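KURNARD, September 27, 2018 — Baven today published the setup and care routine for its Tastoson teaching cell, a document the company has been promising customers since the cell had a different name and fewer cables.

The routine runs to 32 steps. It covers squaring the tabletop between the rails, seating the clamp tabs and checking the tracking plate on each handheld gripper. Plates are to be inspected every 60 hours of use and wiped with a dry cloth, a sleeve being no substitute. A plate that has shifted on its mount must be recalibrated before anyone records so much as a single grasp.

Cables get four pages. Baven's service desk logged 700 calls on the cell through July, and a humbling share ended when the caller found the plug. Operators are now asked to check each gripper's cable for slack at full reach before starting work over the small rack used in practice runs.

The guide is free to owners of the Tastoson and the older Fallahi. Printed copies ship with replacement jaws, and the service desk will go on answering the phone.
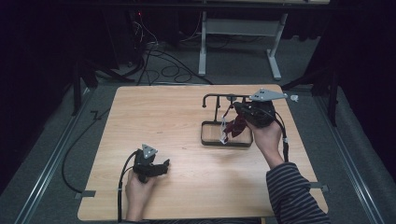
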